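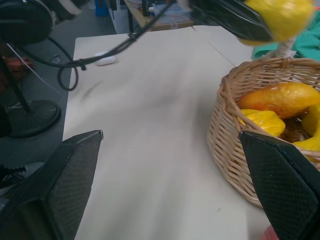

**Ticket 207: left gripper stops short of full close**
Opened 16/01/2018 by Efa Kneath
Cell: Borance, fruit basket task
Status: fixed, watching

**Efa:** Left arm quit closing all the way after more than 100 picks. It halts with a gap and throws `GRIP_STALL`, then the whole cell goes into hold. Opens fine, every time. The banana slips right out, the lemon mostly stays.

Tried so far:
- Power cycle: good for 6 picks, then back to stalling
- Wiped both finger pads: no change
- Swapped the left and right gripper cables at the controller: fault stayed on the left

**Märta Sandberg:** Ooh, that last test is a great one, it clears the cable and the controller port in one go! Can you send me the motor current from the log? And please hit the e-stop before you put your hands near the fingers, hold mode keeps the motor live.

**Efa:** E-stop in. Current climbs early, well before the fingers meet.

**Märta:** Then it's dragging on something. Pull the cover and look at the slide rail.

**Efa:** Found it!! A screw on the rail had backed out and the carriage was rubbing on its head. Threadlocker on, torqued, re-homed. 1000 open/close cycles with no stall, and it sounds so much smoother now.

**Märta:** Love it. Check the same screw on the right arm before you restart, then leave this open until June.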